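4.2 Simulated kitchen tasks

The simulated part of the evaluation uses the Clistura kitchen, a single room with fixed walls and fixed large furniture. We chose it over the household set of Fujimoto and Hosoda because its camera follows the wrist of the arm, which matches the viewpoint of our training data. The policy receives one RGB view at each step, together with the gripper opening and a short text instruction. It does not receive depth, object poses or segmentation masks at test time.

Each episode begins with the gripper open and the target object resting on the floor or on the counter. For floor targets, the position is drawn from a region in front of the counter and the refrigerator, and the yaw of the object is drawn uniformly. Counter items keep their places across episodes, so that any change in success between episodes can be traced to the target and to the starting pose of the arm. Figure 3 gives a view from the garbage bag task, in which the policy is instructed to pick up the bag by its knot.

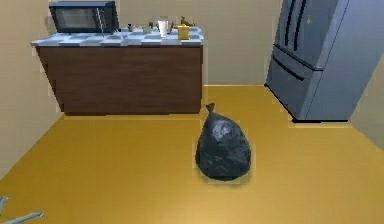
Figure 3. Simulated view in the garbage bag task. The target is on the floor; parts of the two gripper fingers are visible at lower left.

The bag is a hard case for grasp selection. It is wide at the base and narrow at the tied neck, and a grasp on the bulging part tends to slide off in the contact model we use. We treat the bag as a rigid body with a soft contact layer – a full cloth model was tested in April and slowed the simulator too much for closed-loop training. Highlights on the glossy surface also shift with the viewpoint, and in early runs the Tundine baseline often tracked a highlight instead of the knot.

We collected 328 demonstrations by teleoperation, of which 21 were held out for validation. Policies were trained with 16 random seeds, and the reported score is the median over seeds. An episode counts as a success if the bag is lifted clear of the floor and held until the time limit. Contact with the counter or the refrigerator ends the episode as a failure, even if the bag is held at that point.

Two limits of this setup should be noted. The lighting is fixed, so the results say little about robustness to shadows. The floor is also a single even color, which makes separating a dark target from its background easier than it would be in most homes. Section 4.3 repeats the task with textured floors and with the Kuroda contact model.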